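Bench notes > Suturing > Grippers and cameras

Notes Parts Logs Search

Wrist camera and jaw comparison, June, second entry

Start 9:40. Picking up where the last entry quit. The question from Crescencio was simple enough: do the Avton jaws hold thread better than the Surell ones we already own, and do the wrist cameras earn their keep next to the fixed one. He thinks yes to both. I think the first is unproven and the second depends on who's asking.

What the Avton sheet claims: less slip on fine thread, a narrower tip, good for 4,000 closures before the faces need looking at. I'd like to know what they closed on to get that number. A jaw that closes on air 4,000 times tells me nothing about a jaw that pinches braided thread at an angle while the wrist is rolling. Sheet doesn't say. I wrote to them and got the same sheet back with a nicer cover.

Controller is the Tannous box, same firmware as last month, motion scaling set to 5 to 1. I wanted to leave everything else alone. Crescencio wanted to try the new filter on the hand input at the same time and I said no, one thing per session, or we'll be arguing over the logs until winter. He agreed, then asked again after coffee.

Setup notes for whoever repeats this:
- same pad all morning, don't swap halfway
- zero both wrists before mounting the jaws, then again after
- lights stay where they are even if the wrist view looks bad
- fixed camera exposure locked. It drifts otherwise and you end up comparing brightness

Grabs from the run. First and last are wrist views, the middle one is the fixed camera.

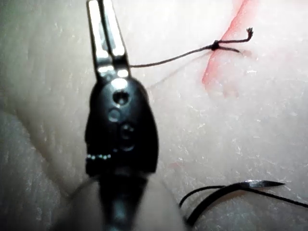
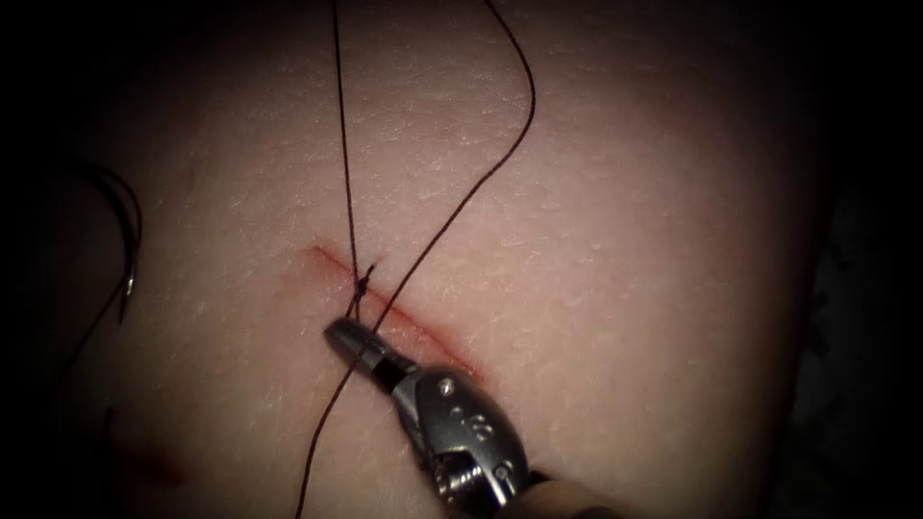
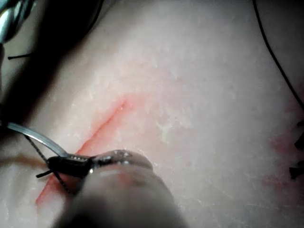 Reading time: 4 minutes

My case against relying on the wrist view is mostly in the last one. The big blurred shape at the bottom is a gripper finger, and it covers the lower part of the incision, so the place I'd most like to inspect is the place I can't. The black tip on the left is right up against its rim. Could I tell you from that view how far apart they are in depth? No. I could guess, and I'd guess differently after lunch.

The first one is the best argument on Crescencio's side. Knot, frayed tail, needle point, all easy to pick out, and the dark gap between the jaw blades is clear enough to measure against. If I were training somebody to judge a knot I'd want that view. What it doesn't give me is the tips of the jaws, which run out of the top of the picture. We're comparing jaws. I need the tips. The mount has to come back or tilt up, and the Jindcombe bracket only has the one hole pattern, so that means making a plate.

The fixed view is dull and I trust it most. Both strands off the knot can be followed all the way up, and the line of the cut can be read end to end. It goes black toward the edges, and the needle over on the left is close to lost in it. I can live with that as long as the work stays in the middle. It also can't settle whether the jaws are gripping the thread or only pressing on it. I looked at that grab for a long while and I'm writing down "unclear" — Crescencio wrote down "holding." Both are in the log.

Slip counts. Avton jaws: 109 grasps logged, 4 slips by my count. Crescencio has fewer. The difference is all in how we treat a grasp where the thread creeps but doesn't let go. I count creep as a slip. He says creep is what thread does. We need to write the rule down before the next session and stick to it, and the rule should be mine, since a creeping thread is how you get a slack first throw.

Surell jaws: no fair number yet. The old set has had a lot of use and I don't know how much, so beating it proves very little. There's a fresh pair in the drawer. I should have mounted those to begin with and I'm annoyed at myself about it.

Side complaint about the Tannous box. The jaw angle it reports is commanded angle, or close to it. When the jaws meet thread and stop short, the readout carries on to zero as if they'd shut. So the log can't be used to score grip, whatever the column header says. Anyone who has been quoting "closure" from that column, please stop. I went back through two older entries of mine and I'd done it too.

Where I've landed for now:

The Avton tips might be better. I liked them in the hand, and liking them in the hand is worth nothing. I would not order a second pair on this.

Wrist cameras stay on for looking at knots up close. Scoring gets done from the fixed camera until the mount is sorted out.

Crescencio Aguirre's note, added at his request: he thinks I'm holding the new jaws to a standard the old ones never had to meet. Probably true. The old ones are paid for.

To do
- fresh Surell pair on, repeat the same count
- offset plate for the bracket, tilt up until the tips show
- write the creep rule, both of us sign it
- find out if the controller exposes motor current on the jaw axis
- new blades for the pad cutter

Stopped 12:15, logs copied, wrists parked.

We use cookies to keep you signed in and to remember your notebook settings. Accept / Manage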